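Laundry and Toy Room Helpers Wanted at Unnithan House

Part-time, mornings or afternoons, starting in February

Unnithan House is a family center on the Prerkambridge side of the river, and if you have ever walked past on a weekday you have probably heard us before you saw us. We have a playroom, a baby room, a kitchen that is always slightly too warm, and at the back, next to the garden door, the folding room. We are looking for two people to join us in that back room, and we would love to hear from you even if you have never had a job like it before.

Let me tell you a bit about the work, because "laundry helper" on its own doesn't really cover it. Every child who comes to us uses at least one towel a day, and some of them (we love them dearly) use four. Then there are the bibs, the nap blankets, the dress-up clothes, the cushion covers, and the soft toys, which get chewed and dragged through the sandbox and need a wash as often as anything else. On our last stock day we had 262 towels and 126 soft toys on the shelves, and one more toy came back from under the piano later that afternoon.

You would be doing some of these things every day and others once or twice a week:

Sorting what comes in from the playroom and the baby room
Running the two washers and the dryer, and hanging up whatever can't be tumbled
Folding towels, cloths and blankets and stacking them by size
Checking soft toys for open seams and worn stitching, and putting them in the mending basket if they need it
Wiping down the tables
Filling the shelves before the afternoon group arrives
Reading the labels on new things and adding them to the wash chart

The mending itself is done by Tatsuya Okabe, who has run the folding room for years and will be the person training you. If you can sew, he will be very glad of the company, but please don't stay away if you can't. He'll teach you a ladder stitch in your first week whether you ask him to or not. He also has firm opinions on how a towel should be folded (in thirds the long way, then in half, then in half again, with the edges tucked inside), and you'll find that after a few days you are folding your own that way at home.

Hours and pay

Each post is 20 hours a week, Monday to Friday, four hours a day. The morning shift starts at 8:00 and the afternoon shift starts at 1:00. Tell us which one suits you, or tell us that you don't mind, which makes Vignesh's life easier when he draws up the schedule. You'll be paid every two weeks, and you get paid holidays whenever the center is closed. Lunch is served at noon for everybody, so the morning people stay on for it and the afternoon people tend to come early. There is also a yearly allowance of $125 for shoes and work clothes, and please do spend it on the shoes. The floor is tile and you will be on your feet for a good part of the shift, although most of the folding can be done sitting down if you like.

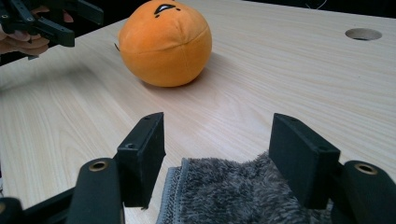

Photo: Unnithan House / folding room

Who we are hoping to meet

Somebody patient, mostly. Small, soft things take more time than you'd think, and a fuzzy gray towel is no quicker to fold on a Friday than it was at the start of the week. You should be comfortable lifting a full laundry basket, or happy to ask for a hand with one. You don't need a diploma. You do need to be kind to children who wander in looking for a lost toy, even when you are in the middle of a stack. We run a background check on everyone who works in the building, and we pay for it.

Getting here is easy by bus. Get off at Werkirholm, walk past the Zurkska bakery, and we're the yellow door after that. There is a bike rack in the yard and a little parking on the street.

How to apply

Write Vignesh Chowdary a short letter, or an email, or drop in and fill out the form at the front desk any weekday before 4:00. Tell us a little about yourself, which shift you would like, and when you could start. A résumé is welcome but we won't hold it against you if you haven't got one. We'll invite people in for a cup of tea and an hour in the folding room, so you can see how it feels before you make up your mind. That hour is paid too.

If you need the form in large print or in another language, ask at the desk and we'll sort it out.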